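Costigan Owner Reviews

Version 3, released 29 September 2023
Maintained by Syahrul Pillai

Summary

Costigan is a set of 2,012 written owner reviews of small and mid-sized motorcycles. Each review has been labelled by hand for the parts of the bike it talks about and whether the owner is pleased with them. It was put together to test software that sorts long reviews by topic, but it should be useful to anyone working with informal writing about vehicles.

Contents

reviews.csv – one row per review, with model name, engine size, months owned and full text
labels.csv – topic and opinion labels, linked by review_id
models.csv – the 18 models covered, with kerb weight and seat height
CHANGES.txt – what differs from earlier versions
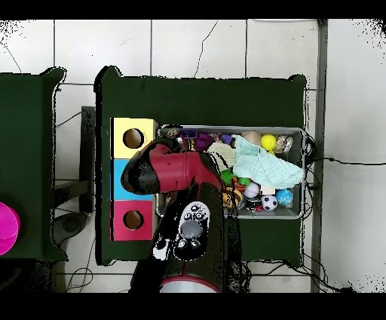 Topics are drawn from a fixed list of 10: engine, gearbox, brakes, ride, handling, comfort, fuel use, finish, servicing and price. A review can carry several topics. Where an owner praises and criticises the same thing, the opinion is marked "mixed".

Model names follow the makers' own spelling. The Kuller and Bulix ranges were both renamed in August, and the old names are kept in the column old_name. The Amen 250 appears with and without ABS as two separate models.

Known problems

Fuel figures are as the owners gave them. Most are in kilometres per litre, but a few are in miles per gallon and have not been converted – check the unit column before taking averages.

Bikes owned for less than a month are over-represented, so there is little on long-term wear. Reviews of more than 2,000 words were left out.

Blank cells in months_owned mean the owner did not say. Earlier versions used a zero.

Use

Free for research and teaching. Please do not try to identify the owners. Corrections to labels are welcome and should quote the review_id.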